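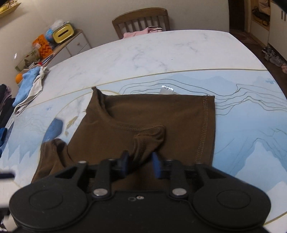 Photo: Osia

Notes on the second draft of the werewolf book

The draft stands at 238 pages. The first one was longer, and most of what I cut was explanation of how the change works. I had a 3,000-word chapter on it, with moon phases, inheritance and a table of who turns at what age. I took it out whole in October and only two later scenes broke.

Both breaks were of the same kind. A character acted on a rule the reader had not been given. In chapter 19 the heroine stays indoors on the wrong night, and without the table it reads as an error by the author. I fixed it with one line of dialogue four chapters earlier. The other scene I deleted.

The working rule for now is that a rule of the world goes on the page once, in a scene where it costs somebody something, and at least one chapter before the plot depends on it. If I can't find such a scene, I check whether the plot needs the rule. For the silver business it did not, so there is no silver in the book.

Point of view was the larger job. The first draft alternated chapters strictly, her then him. This gave him several chapters in which nothing happened to him. He drove to Vendthorpe, he thought about her, he drove back. I have dropped the alternation. He now has fewer chapters and they are longer, and the ones set in Vendthorpe are down to a single visit. The cost is that his voice is absent for a long stretch in the middle, which I have partly covered with two letters. I am not sure about the second letter.

The romance timing also moved. The first kiss was on page 61 and is now well past the midpoint. The old placement left the two of them with no reason to keep secrets from each other, and the secrets carry the second half. Moving it meant rewriting every conversation in between, mostly by removing things. People who have kissed stand closer and ask fewer questions, and I had to put the questions back.

I posted the new opening, 1,000 words of it, to the Ristura critique board on a Wednesday and had replies by evening. Most were on commas. 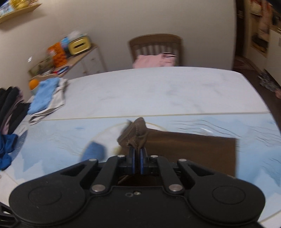
Benavides wrote that the delay works but the letters don't, that a man who hides what he is for half a book would never put that much on paper, and that the second one should be found unfinished or not at all.

I have tried it unfinished. It now stops after the first paragraph, before he gets to the part about his brother, and the brother has to come out in the boathouse scene instead. That scene was already long. I will cut the business with the oars and see whether it holds, then go back to chapter 19, where she still refers to something she read in the part of the letter that no longer exists.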